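Wine glass rack

A wine glass rack, also called a stemware holder or glass tree, is a household stand used to store or display stemmed glasses. Most types hold the glass upside down by its foot or stem, with the bowl hanging free. Racks are made for shelves, walls, the underside of cabinets and the tabletop. The tabletop kind is the most decorative of these and is often left out all year on a bar cart, sideboard or kitchen counter.

Construction

A tabletop rack has three main parts: a base, an upright and a set of arms. The base has to be heavy or wide enough to keep the stand from tipping when glasses hang on one side only. Round bases are common. Some have a stone or stone-patterned surface with a metal rim.

The upright is usually a single rod or a group of bent wires. It may be straight or slanted, and on ornamental models it often carries small figures, leaves or scrollwork where the wires meet. Arms are bent into loops, hooks or open slots. The gap must be wide enough for the stem but narrower than the foot of the glass. Gold, black and chrome finishes are the most widely sold.

A small tabletop rack holds 6 glasses. Larger stands are sold to restaurants, and the Teltham pattern, a tall rack for serving rooms, takes 17.

Glasses used with racks

Any glass with a stem and a flat foot can be hung. Clear glass is the usual choice, but colored sets are popular on open racks, where the bowls are in full view. In a mixed set each guest can keep track of a glass by its color. The gold wire rack shown holds glasses in blue, green, magenta-pink and yellow, and stands on dark brown marble with white and grey veining. 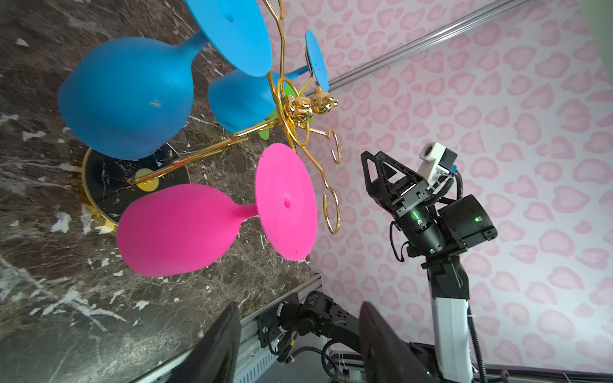
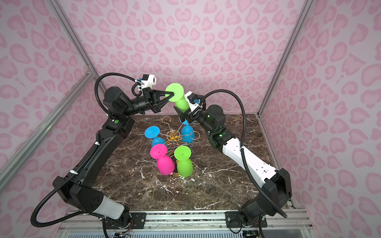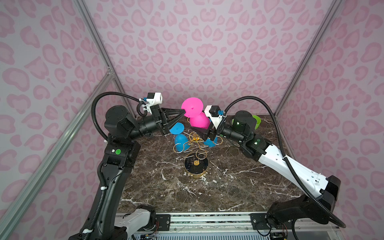

Loading and unloading

Glasses are hung one at a time. The stem is held just below the bowl, the glass is turned over, and the foot is slid into the arm until it sits flat. On a stand with arms on both sides, glasses are added in opposite pairs - one left, one right - and taken off the same way. The rod is steadied with the free hand.

The designer Gorazd Georgiev, who drew several racks for the maker Drela, set a minimum gap of 2 centimeters between neighboring bowls. Closer spacing lets the rims knock together when one glass is lifted out.

Care

Wire racks are wiped with a soft dry cloth. Abrasive pads wear through plated finishes, first at the hooks. Glasses should be fully dry before hanging, as drops left in the bowl run down to the rim and leave marks.

See also

Bar cart
Decanter
Mug tree
Stemware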